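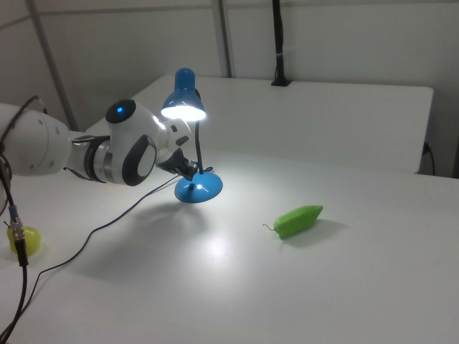
A small desk lamp with a blue bell-shaped shade and a round blue base.

Desk lamp

A desk lamp (some people say table lamp, though I'd keep that for the big ones with fabric shades) is a small light meant to shine on whatever you're doing at a desk: reading, sewing, model painting, filling in forms. I've been writing up household lighting for the Plornton home pages for a while now, and this is the entry I've rewritten most often, mainly because readers keep writing in with corrections. Keep them coming!

Parts

Nearly every desk lamp has a base, a stem or arm, a shade and a holder for the bulb. The base has to be heavy enough to stop the whole thing toppling when the head leans out, and cheap ones often fail at exactly this. My first lamp fell over whenever I shut the drawer. Older bases were cast iron; later ones are often pressed steel with a weight hidden inside, or plastic with a lump of something heavy glued in (I've opened a few, and it's sometimes concrete).

The stem comes in three main sorts. Fixed stems just stand there. Goosenecks are bendy metal tubes, wound from a long strip or wire so that they hold whatever shape you push them into, at least until they get tired and start to droop. Jointed arms use springs or counterweights, and they reach furthest, so draughtsmen and jewellers were always fond of them.

Shades

The shade keeps the glare out of your eyes and throws the light downwards. Bell and cone shapes are the old favourites. A white lining bounces back more light than a dark one, and you really do notice the difference on a winter afternoon in December, when I have mine on by half past three. Enamelled shades last for ages but they chip if you knock them, and the chips rust.

Bulbs

For most of the last century you'd have used an ordinary filament bulb. Many small lamps had a limit printed inside the shade, and people ignored it all the time, me included. I once put a 100 watt bulb in a little lamp and browned the lining right through. Halogen lamps were everywhere by 2000 and ran hotter still. LEDs have mostly taken over, and they're so much cooler that makers can get away with very thin heads.

Colour matters too. Warm light is kinder in the evening, and cooler light suits fine work such as matching threads.

Local makers

Two names come up again and again in our letters. Hirkolard made plain gooseneck lamps for schools and offices, usually in green or cream, with a push switch on the base. Grilla came later and went in for brighter colours and a rather wobbly clip-on model that I still have a soft spot for. Spare shades for both turn up at the Lodhi market, usually in the boxes under the tables, and I paid 80 pence for my last one.

Care

Unplug the lamp and let it cool before you clean it. A dry cloth does for most shades, and a soft paintbrush gets into the coils of a gooseneck. Don't oil the coils, as the oil just collects fluff. If the cable has gone stiff or cracked where it enters the base, have it replaced before you use the lamp again.

See also: Bulb fittings; Clip-on lamps; Lampshades; Reading lights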